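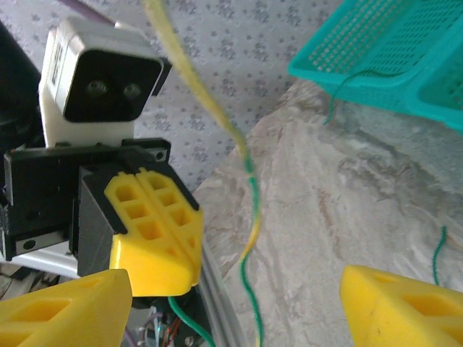 Yellow-and-green striped wire, hanging.

Home Courses Gallery Library Contact

Wire and Colour: Gallery Page, Annamalai Room

2 minute read

The Lakstead Centre for Electrical Trades maintains a gallery page for each of its teaching rooms. The present page concerns wire, and in particular the colours by which wire is recognised. It is intended for enrolled learners, for their families and for members of the public considering the September intake.

Striped insulation is among the first things a new learner is asked to recognise. Two colours run together along the length of the wire so that both remain in view when it is turned. In Australian fixed wiring, the combination of green and yellow is reserved for the protective earth. Learners are reminded that colour is a guide only, and that every conductor must be identified and tested before it is handled.

A second colour enters at the very top left, where a purple cable comes in at an angle. Learners often ask whether purple carries a set meaning. Its use varies with the equipment and the supplier, and the relevant drawing should be consulted in each case.

Notes to the gallery

Wire for classroom exercises is issued from the store in the Grombridge building. Offcuts longer than 400 mm are to be returned to the rack and may be used again for stripping and termination practice. Shorter pieces go in the metals bin beside the door.

The accompanying reading, Colour and Conductor, is held in the library at shelf number 727. It was prepared by Oleksandra Vasylenko and revised by Bjartur Zoëga, and contains 10 short exercises. Copies may be borrowed overnight.

Enquiries about the gallery should be addressed to Nazar Sirko at the front office. Permission is required before any picture is reproduced in course work intended for publication.

Page last reviewed March 23, 2023.

Comments

Ye-seo Do
Is the reading available to evening students as well? The library was closed by the time our class finished.

Nazar Sirko, front office
Evening students may request a copy through their teacher, and it will be left at reception.

Oleksandra Dovhaniuk
I learned on the old colours, with plain green for earth, and I still meet them in older houses. It would be useful to have a page on those too. The stripes are much easier for my eyes these days!

Bjartur Zoëga
A page on the older colours is in preparation. We would be glad to hear from former students who kept their notes.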